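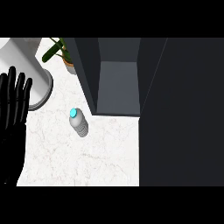 Figure 4. Simulator view, hand open, bottle on its side on the countertop.

4.2 Checking the hand in the simulator

Complete this section before you connect power to the Rilora hand on the bench.

1. Start Prulora and load the countertop setup.
2. Set the hand to OPEN. The four fingers must stand straight and close together, as in Figure 4. Small differences in finger length are part of the model.
3. Enter 3301 as the port number and select Connect.
4. Close the fingers at speed 2, then return to OPEN.
5. Repeat step 4 with the bottle upright.
6. Save the joint file under a new name.

Note: If a finger stops short of OPEN, reload the joint file. Do not correct the offset by hand.

CAUTION: The simulator does not model cable drag. Keep the bench supply switched off until step 6 is complete. Fingers can pinch.

The 48-tooth wrist gear needs its own offset file. See 4.3.

Section revised 8/8/26, W. Sowa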